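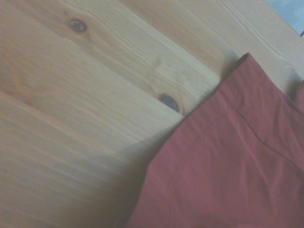
The Second Life of the Kitchen Table

214 shares
38 comments

Doaa Belkadi can tell you what a family eats by running her hand along their table. Turmeric stays forever, she says, and so does beet juice, and there is a special kind of ring that only a pot of hot lentils leaves behind. She loves them all, and she will still happily spend a whole afternoon getting rid of them if that's what you want!

Belkadi refinishes tables and pretty much nothing else. She has a two-bay garage behind her house, a radio that gets three stations, and a waiting list that runs into January. People drive over with farmhouse tables, drop-leaf tables, tables that came free with an apartment, and she goes around each one with a flashlight held low so the scratches throw little shadows.

Softwoods are her favorite, which surprised me. I had always thought of pine as the starter wood, the stuff you put up with until you could afford oak. Belkadi thinks pine gets a bad rap. It dents if you look at it wrong, sure, but it sands quickly and it takes on this wonderful warm color as it ages, and you can steam out a dent with a damp cloth and a clothes iron. I watched her do it. She laid the cloth down, pressed for a few seconds, lifted it, and the dimple my own fingernail had made was gone. I asked to see it again.

Stain is where people get into trouble. Pine drinks it up unevenly and goes blotchy, so she brushes on a thin conditioner first and lets it sit, then wipes on the color with an old T-shirt. Most of the time she talks people out of stain altogether. Her usual finish is a hard wax oil from a small maker called Furis, put on in coats so thin you'd swear she had missed a spot. Three coats for a desk, five for anything kids will be eating at.

Her friend Houda Sqalli got into all this from the other direction. She inherited her grandmother's table, hated it for seven years, and finally took a scraper to the thick orange varnish one rainy morning. "I thought I'd do one corner," she told me. "I missed dinner." Sqalli now teaches a beginners' evening at Haddad, the hardware store on the corner, and it fills up every time. Everyone brings one small thing, a stool or a tray or a breadboard, and goes home with sawdust in their hair.

Her advice for a first project is wonderfully plain. Go with the grain, always. Change your sandpaper well before you think you need to. Start at 80 grit if the old finish is thick, 120 if it isn't, and don't jump straight to the fine stuff, or the deep scratches will show up the minute the oil hits them. Lay any oily rags out flat outdoors to dry, well away from the house, and never leave them in a heap, where they can heat up and catch fire.

I went home and looked at my own table, which has wobbled for 10 years. Then I went out and bought sandpaper.

Share this story
38 comments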